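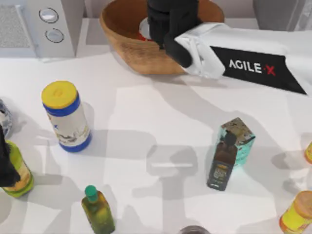

Fouad Saab takes the view that a stockroom should be judged by what it costs to find something in it. A shelf that is full, he argues, tells the owner very little, and a shelf that is half empty tells him even less, unless there is a record saying what ought to be there and when it was last checked.

Chapter 7
Keeping and Counting Stock

Last updated: 28/04/2018
Print this page
E-mail this page

7.1 What is meant by stock

Stock is everything a business holds for sale or for use in making what it sells. In a shop it is mostly finished goods. In a bakery it includes flour, yeast, paper bags and the loaves on the counter. In a repair firm it may be mainly spare parts, many of which will sit in a drawer for years before they are wanted.

Accountants divide stock into raw materials, work in progress and finished goods. The division matters most to manufacturers, and we return to it in the next chapter. For the retailer a simpler question comes first: how much money is tied up in goods, and how long does it stay there?

Money spent on stock can't be spent on anything else until the goods are sold. A business may show a healthy profit on paper and still be unable to pay its rent, all its cash having gone into boxes at the back of the building. This is one of the commonest causes of failure in small shops, and it is rarely noticed early. The owner sees full shelves and feels secure.

7.2 The Stuvine shop

Throughout this chapter we use the accounts of Stuvine, a shop selling household goods and small gifts. It has one main supplier, Van Dusen, which delivers every week, and a second, Zevier, which delivers only when an order is large enough to fill a van.

When Nabil Akl took over the shop he found 2293 items on the stock list. Some had been sold long before and never crossed off. Others were on the shelves but not on the list. He closed for a day in June, counted everything by hand and began again with a clean record.

The count showed that 32 lines had not sold a single item in the past year. They included candle holders, a range of tea towels and several kinds of picture hook. None of them was expensive, but together they filled a whole bay of the stockroom, and goods that did sell were being stacked in the passage for want of space.

Akl marked the slow lines down and put them by the door. Most went within the month, at a loss. He recorded the loss in full, as he was obliged to, and the year's profit was lower as a result. The cash position was better. Students often find this hard to accept at first, and it is worth reading the paragraph again before going on.

7.3 Two ways of counting

A periodic count is made at fixed times, usually at the end of the financial year. All the goods are counted together and the total is compared with the books. It is simple, but errors may lie undiscovered for months, and the shop normally has to close while it is done.

A perpetual record is kept up to date with every sale and every delivery. Most tills now do this without any extra work by the staff. The record is only as good as what is entered in it, though. A broken jug thrown in the bin, or a box delivered short and signed for in a hurry, will put it wrong – and it stays wrong until someone checks the shelf.

For this reason most businesses use both. Stuvine keeps a perpetual record and counts a few lines each week, so that every line is checked in the course of the year. A line that is often wrong is counted more often. Differences of up to 7 items are corrected by the shop staff, and anything larger is looked into by the owner.

7.4 Terms used in this chapter

Lead time: the time between placing an order and receiving the goods.

Reorder level: the quantity at which a new order should be placed.

Buffer stock: goods held in case a delivery is late or demand rises.

Shrinkage: stock lost through theft, damage or mistakes in the record.

Section 7.5 deals with lead time and works through the Van Dusen orders. Readers who are unsure of averages should look again at Chapter 3 before starting it.

Related items
Chapter 6: Buying and Paying Suppliers
Chapter 8: Work in Progress
Case study: Greseck and the late deliveries
Blank stock record sheet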